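Hatport Rally: is the Kumville cup worth the grind?

Posted by gravel_hound

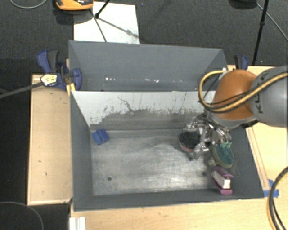
Zlata Symonenko replied:
Depends what car you've got, mate. I did Kumville in the starter hatch and it took me most of May. The payouts are rubbish until you hit the third tier, then it's decent. What are you driving?

gravel_hound wrote:
Should've said. I've got the Drunix coupe with the second turbo and the cheap gravel tyres. Stuck on stage 13, the long one with the creek crossing. I keep finishing 2 seconds off gold and it's doing my head in. I've got 791 credits and can't decide whether to put them into brakes or save for the Subramaniam wagon.

tarmac_terry wrote:
Brakes. Every time. The wagon looks flash but it handles like a wheelie bin on the downhill stages. I bought it on day one and sold it the same night at a loss.

Zlata Symonenko replied:
Disagree with Terry there. The wagon's awful on stock suspension, sure, but set the rear soft and drop the tyre pressure one notch and it's the best thing in the game on loose surfaces. I've still got mine in the garage and it's my favourite colour too (the mustard one).

tarmac_terry wrote:
If I have to spend another heap of credits fixing the suspension then it isn't a bargain, is it? The coupe with good brakes will get him through stage 13 tonight.

mossy_kerb wrote:
Has anyone tried it since the patch? They changed the grip on wet gravel and my old ghost laps mean nothing now. I was getting gold on 13 with my eyes shut and last night I put it in the creek four times.

gravel_hound wrote:
Oh, that might explain a bit! I only came back to the game after the patch so I've got nothing to compare it to. The car feels like it's on marbles coming out of the second hairpin.

mossy_kerb wrote:
Yep, that's the spot. Brake way earlier than the marker, turn in while you're still in third and don't touch the throttle until the fence. Looks slow, feels slow, saves you a second.

Zlata Symonenko replied:
Also turn the frame limit to 60 if you're on PC. Mine was uncapped and the steering went all twitchy with a wheel. No idea if it's a proper bug or just my set-up, I reported it ages ago and never heard back.

tarmac_terry wrote:
That's a placebo, I've run it both ways on the same wheel and got the same times.

Zlata Symonenko replied:
Well mine isn't the same wheel as yours, is it. Costs him nothing to try.

gravel_hound wrote:
Righto, had a go before tea. Capped the frames, braked early like mossy said, kept the credits in my pocket. Got within half a second of gold – so close – then clipped the fence on the last lap and threw the pad on the couch. Think I'll get the brakes after all. Sorry Zlata, the mustard wagon will have to wait.

Zlata Symonenko replied:
You'll be back. Don't sell the coupe when you do though, you need it for the night cup.

mossy_kerb wrote:
Wait, there's a night cup? Where do you unlock that?

tarmac_terry wrote:
Finish Kumville on silver or better, then it shows up under club events. Bring good headlights, the default ones are useless.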